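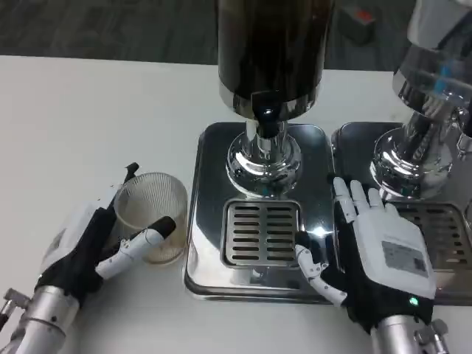
Figure 2. Stainless steel beverage dispensers placed side by side on a white tabletop. The rectangular tray under the left unit has a square slotted drip grate set into its front portion.

3. Drip loss and tray residue at self-service beverage stations

3.1 Definitions

Juice loss at a breakfast buffet has been treated in most earlier work as a single quantity, obtained by subtracting the volume in the returned tanks and the estimated volume consumed from the volume prepared. The method is simple, but it combines losses that have different causes. We separate three of them. Tank remainder is the juice left in the tank at the close of service. Glass remainder is the juice poured by guests and returned undrunk. Drip loss is the juice that leaves the tap and does not enter a glass, or enters it and overflows. This section deals only with drip loss. Tank and glass remainders are covered in Section 4.

Drip loss is further divided into tray residue, which collects below the grate, and surface spill, which lands on the tabletop or the linen. Dispensers of the pedestal type (Figure 2) catch most drips at the foot of the column, so that tray residue can be measured directly. Surface spill has to be taken up with an absorbent and weighed. The two are reported separately because they make different demands on the staff: residue can wait until a lull in service, while a spill usually cannot.

3.2 Sites and schedule

Measurements were made in the breakfast rooms of 16 hotels in the Darnska district during August. Each hotel was observed on 14 consecutive mornings. All of the hotels served at least one orange juice and one other juice. Hotels that served juice from pitchers or sealed bottles were not included. The largest property, the Kowalchuk, ran two separate breakfast rooms, and these were pooled because the staff moved tanks between them during service.

Opening hours varied between sites and were longer on weekends at most of them. To allow comparison, we express drip loss as a share of the volume drawn from the tank instead of as a volume per hour. The volume drawn was found by weighing the tank before and after service and correcting for any refill. Refills were logged by the kitchen on a printed sheet. Where a sheet was missing or could not be read, that morning was dropped for the station concerned.

3.3 Weighing procedure

Trays were removed, dried and weighed empty before the room opened. At the close of service each tray was lifted off with its contents, covered with film and weighed again on a bench scale in the kitchen. Grates were weighed together with their trays, since juice clings to the slots and would otherwise be lost from the record. If a tray was emptied during service, the contents were poured into a tared jar marked with the station number and added to the final weight.

Surface spill was taken up with pre-weighed paper pads. Observers were instructed to leave small drops in place until the guest had moved away, and then to use one pad per event. Spills on the floor were noted but not weighed. Pads were sealed in bags at once to limit evaporation.

Evaporation from the trays themselves was checked in a separate trial by L. Quintanilla, in which trays holding a known weight of orange juice were left in an empty breakfast room for the length of a normal service. The loss was small compared with the variation between mornings, and no correction was applied. The trial did not cover rooms with ceiling fans, and residue from such rooms may be slightly understated.

Weights were entered in Wemby, the record-keeping program already in use at the participating kitchens, and exported at the end of the study. D. Simard checked the exported records against the paper sheets. The last export was made on October 29, 2023, after late sheets had been received from two of the hotels.

3.4 Sources of variation

Tap design accounted for part of the difference between sites. Lever taps that close by spring return left less residue than taps that have to be turned back by hand – a result that agrees with the guest observations in Section 2. Taps supplied by Clutedico were present at several sites in both forms, which allowed a comparison within one make. The direction of the effect was the same.

Juice type also mattered. Juices with pulp produced more after-drip, meaning the drops that fall once the tap has been closed. Pulp lodged in the seat of the valve appears to be the main cause. At sites where taps were taken apart and rinsed every day, after-drip on pulpy juices was close to that on clear ones. At sites where taps were rinsed in place, it was not.

Glass height had an effect we had not planned for. Where the clearance between the nozzle and the grate was small, guests tilted tall glasses to fit them under the tap, and surface spill rose. Switching to a shorter glass would presumably reduce it, although the number of refills per guest might then go up. Our records do not allow the two effects to be separated.

Position on the buffet was recorded but showed no clear pattern. Stations next to the coffee machine had slightly more spill on busy mornings. These stations were also the ones most often refilled during service, and a tank refilled in a hurry tends to be overfilled. We therefore make no claim about position, and it is left out of the model in Section 5.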